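A Morning at the Goltunwood Paper Mill

I had been meaning to visit the old paper mill at Goltunwood for years, and when my friend Mirjam Holzer wrote to say they were opening the doors for a day and she had a spare ticket, I packed a sandwich and a sweater and caught the early bus from Astlow. It takes over 68 minutes if you get stuck behind a tractor, and of course we did, but the valley is so pretty that I was almost sorry to get off!

Our guide was Fulvio Gentile, a soft-spoken man who started in the rag room as a teenager and still talks about cotton the way other people talk about their grandchildren. There were 12 of us in the group, and he let everybody feel the pulp between their fingers (cool and silky, a bit like wet oatmeal). He told us the mill used to take in old bedsheets from every hotel in Wellitz, and that the buttons had to be cut off by hand before anything went into the vat.

Then came the part I had been waiting for, the sheet forming. You dip the mold, lift it level and give it a gentle shake one way and then the other, and if your wrists are steady you get a sheet. Mine had a thumbprint in it and a thin corner – Mirjam's was lovely, naturally.

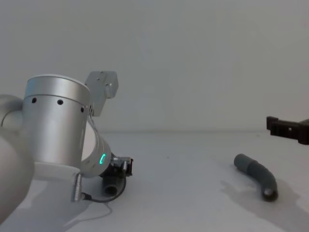 Fulvio was very kind about the thumbprint. He said the old papermakers called those drips and smudges by a dozen different names, most of them rude, and that he had made plenty himself in his first winter. We pressed our sheets between felts and were told they would be mailed to us once they had dried, so I wrote my address on the card in my best handwriting.

Lunch was soup and dark bread in the loft, where the sheets were once hung over ropes of cow hair. I bought two notebooks and a packet of envelopes in the shop, which is small and gets crowded, so go early if you like to browse. The next open day is in July, tickets are 5 each, and the bus back to Astlow leaves from the stop by the bridge.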